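Amber glass

Amber glass is glass of a yellow, golden or brown colour, used for bottles, jars, vases and a wonderful range of small household dishes. The tint can come from iron, sulphur and carbon added to the melt, and it runs from pale honey to a brown so deep it looks almost black until it is held up to a window!

Pressed amber ware brought patterned glass to ordinary tables. Molten glass is pushed into a metal mould by a plunger, so ribs, stars and fans can be formed in one go, without a cutter's wheel. Among collectors, the best-loved shapes are the scalloped dish and the ribbed jar, often shown beside blue or turquoise pieces, which set off the warm colour beautifully.

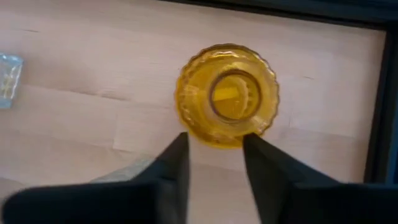
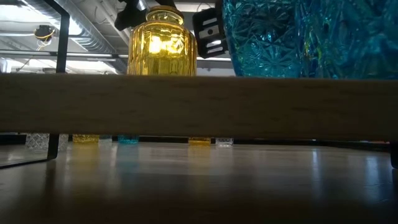

A round amber dish with a scalloped edge; a yellow ribbed jar and a turquoise cut-glass vase on a plank.

The Onddale works made amber pressed ware in great quantity, and its pattern book of July lists 311 moulds, 53 of them for dishes alone. Rallex, a later rival, preferred plain sides and thick bases. Viretti pieces are lighter in the hand and have a greener cast (a delight on a sunny sill), though few are marked and many are wrongly sold as Onddale.

Light matters a great deal. Thin walls glow yellow, while rims and bases, where the glass is thicker, turn brown or even reddish. Pale wood or white cloth underneath shows the colour at its liveliest.

Old pieces should be washed by hand in lukewarm water and dried with a soft cloth.

See also: Pressed glass; Cut glass; Fluting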